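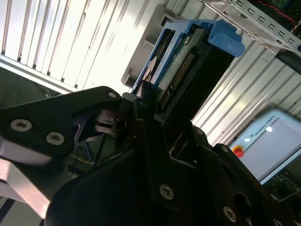
SKALLOW, Dec 1, 2023 – The Skallow district will start selling its retired office desktops to residents in the new year, under a disposal policy that replaces the practice of sending all surplus computers to a scrap dealer.

The policy covers 2432 desktop computers from district offices, schools and libraries. Of those, 2250 still have a hard drive installed. The remainder had their drives removed at various times under earlier rules and will be sold without storage.

Under the old arrangement, drives were shredded whole and the machines were sold by weight. A review finished in August found that the district was paying for shredding on every drive, including those from public catalogue terminals that had never held personal records. The review recommended sorting drives by the kind of data they had carried and limiting shredding to the highest class.

Three classes will now apply. Drives from public terminals will be overwritten once and checked by reading back a sample of sectors. Drives from general office use will be overwritten once and read back in full. Drives from health, payroll and legal services will still be destroyed, along with any drive that reports an unreadable or reallocated sector during the overwrite. A drive that can't complete the process moves to the destruction class automatically and can't be tested again.

Mostari, which holds the district's equipment contract, will do the sorting and overwriting. Ouazzani will keep the shredding work at a lower volume. Both contracts run to the end of the next budget year.

"An overwrite only counts if there's a record that ties the result to the serial number," said Maarja Lepik, the district's records officer. "The old paperwork recorded a pallet weight. We couldn't have told anyone where a given drive went."
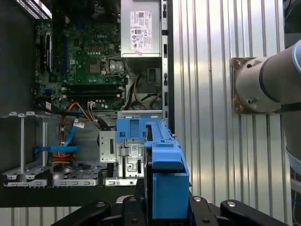 The labour cost per unit was the main argument against resale, and the review timed the work on each model in the district's stock. Office desktops with tool-free drive bays came out cheapest. Many of the Dell units use a moulded blue plastic caddy to carry a 3.5-inch drive, and the caddy is to stay with the computer it came from so that a buyer can fit a replacement without hunting for parts. Memory will be left in place where it passes a test. Boards with only two slots will be sold as they stand, with no upgrade offered, and the number of slots will be printed on the sale label.

Machines that won't start after a power supply swap will be stripped for spares. Coin cells will be replaced in all units before sale. No operating system licence will be transferred, and each computer will ship with the free Skoketti desktop installed. Buyers who want something else will have to supply their own.

Sales will be limited to two computers per household for the first six months. Any stock left after that will be offered to registered charities in the district, then to dealers. Prices haven't been set. A report to council suggests a flat rate for each model year, with no discount for scratches or missing covers, and a 30-day exchange for units that fail to start.

Raquel Correia, who wrote the review, said the estimated return is small and depends mostly on how many drives pass. Mechanical drives that have run for years in warm offices tend to fail the full read at a higher rate than light-use ones, and the budget allows for replacing them with new solid-state drives only where the sale price covers the part.

Staff at 46 sites have been told to stop removing drives themselves. Equipment waiting for pickup is to be kept in a locked room, with the asset tag left on the case and the serial number entered on the transfer form.

The district will publish pass and failure totals for each class after the first sale.

Comments (4)

Shahab Ebrahimi
Will monitors be included? The article only mentions desktops. The library was throwing out perfectly good ones last spring.

Yatziri Hinojosa
One overwrite is fine for spinning disks. I'd want to know what they plan to do with any solid-state drives, as overwriting doesn't reach the spare area. They should be using the drive's own secure erase command.

Matilde Esteves
Glad they're keeping the caddies. I bought an ex-office tower two years ago with none and had to tape the drive to the bottom of the case.

Shahab Ebrahimi
@Matilde same here, mine rattled until I found a used one online for more than the drive was worth.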